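4.2 Aufbau des Arbeitsplatzes und Entnahme der Dampfbrötchen

Die in Abschnitt 4.1 beschriebenen Teiglinge wurden in allen Durchgängen nach demselben Rezept (Rana, weißer Hefeteig ohne Füllung) hergestellt und in einem elektrischen Dampfgarer mit gelochtem Stahleinsatz gegart. Untersucht wird hier nur der letzte Abschnitt der Zubereitung, also der Weg der fertigen Brötchen aus dem Einsatz auf den Teller. In der Literatur zur Haushaltsküche wird er meist in einem Satz abgehandelt. In den Protokollen aus Wokent entfiel auf ihn jedoch ein großer Teil der beschädigten Stücke.

Der Rand des Stahleinsatzes ist dabei die erste Schwierigkeit. Er liegt höher als der gelochte Boden, so dass jedes Brötchen zunächst angehoben und erst danach seitlich bewegt werden kann. Wird die seitliche Bewegung zu früh begonnen, liegt das Stück außen an der Wand an und die Oberfläche leidet.
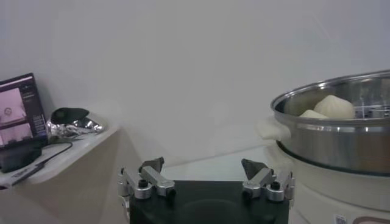
Mit einem flachen Bambuskorb entstehe das Problem gar nicht erst, wandte eine Teilnehmerin der Vorstudie ein, man stelle ihn samt Inhalt auf den Tisch und jeder nehme sich selbst. Für das Servieren am Tisch trifft das zu. In den 13 Haushalten, die in Wokent befragt wurden, überwog allerdings der Dampfgarer mit Stahleinsatz, und die Brötchen kamen fast immer auf einem Teller zu den übrigen Speisen. Der Bambuskorb wurde deshalb nicht weiter verfolgt.

Als Arbeitsfläche diente ein weißer rechteckiger Tisch vor einer Wand. Der Garer steht in der Mitte, der Glasdeckel wird links flach abgelegt, der Teller steht rechts. Die Anordnung geht auf die Versuche in Dadgate zurück. Dort hatte der Teller zunächst vor dem Gerät gestanden und verdeckte den Drehknopf.

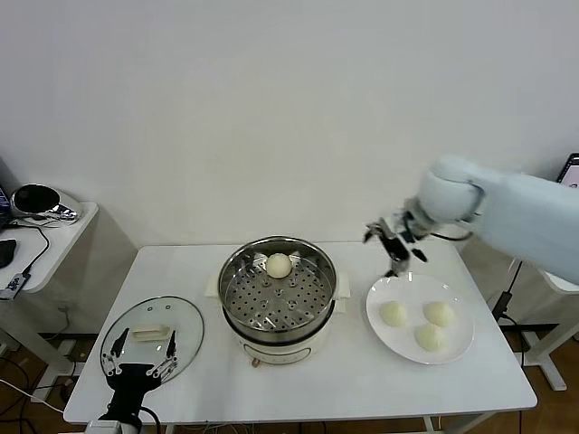
Abb. 6: Anordnung mit Deckel links, Dampfgarer in der Mitte und Teller rechts.

Der Deckel liegt mit dem Griff nach oben. Andersherum würde er auf dem Griff kippeln, und das Kondenswasser sammelte sich in der Wölbung. Nach dem Abheben wurde er über dem Einsatz kurz schräg gehalten, mit der tiefen Seite nach hinten, und dann ohne weiteres Abtropfen abgelegt. Ein Tuch unter dem Deckel wurde in Dadgate erprobt und wieder aufgegeben, es verrutschte beim Ablegen.

Für die Reihenfolge der Entnahme wurde keine feste Regel vorgegeben. Stücke am hinteren Rand erfordern den längeren Weg über den Einsatz, lassen sich aber gut fassen, sobald vorn Platz ist. Gefasst wird seitlich, möglichst tief und mit geringem Druck. Auf der Kuppe bleiben Druckstellen zurück, die sich bei diesem Teig nicht mehr glätten.

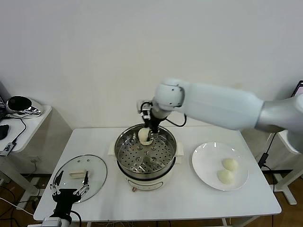

Wie lange sollen die Brötchen nach dem Garen im Einsatz ruhen? Bewährt haben sich 3 Minuten bei ausgeschaltetem Gerät und leicht geöffnetem Deckel.

Kürzere Ruhezeiten führten häufiger zu eingefallenen Oberflächen, längere zu einem feuchten Boden. Die Wassermenge betrug in allen Durchgängen 700 ml und wurde vor jedem Garvorgang neu abgemessen. Insgesamt liegen Protokolle zu mehr als 3000 Brötchen vor, der größere Teil davon aus Dadgate.

Auf dem Teller wurden die Brötchen nebeneinander abgesetzt und nicht geschichtet. Ein kleiner Abstand ist günstig, ließ sich bei vollen Tellern aber nicht immer einhalten. Berühren sich zwei Stücke, so haften sie nach kurzer Zeit aneinander, und beim Trennen reißt die dünne Außenhaut.

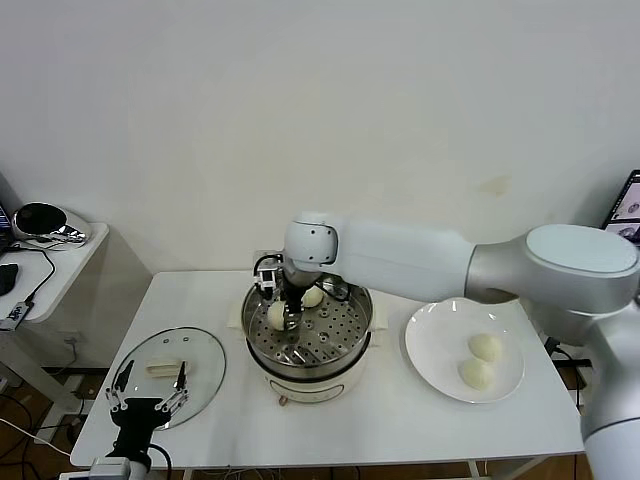
Muss der Einsatz vor dem Dämpfen gefettet werden? Ein dünner Ölfilm auf dem gelochten Boden genügt, Backpapier ist bei diesem Teig entbehrlich.

In der Reihe Fastden wurde das Fetten weggelassen, um den Einfluss der Ruhezeit getrennt zu erfassen. Die Ergebnisse dieser Reihe sind mit den übrigen nur eingeschränkt vergleichbar und werden in Abschnitt 4.3 gesondert aufgeführt.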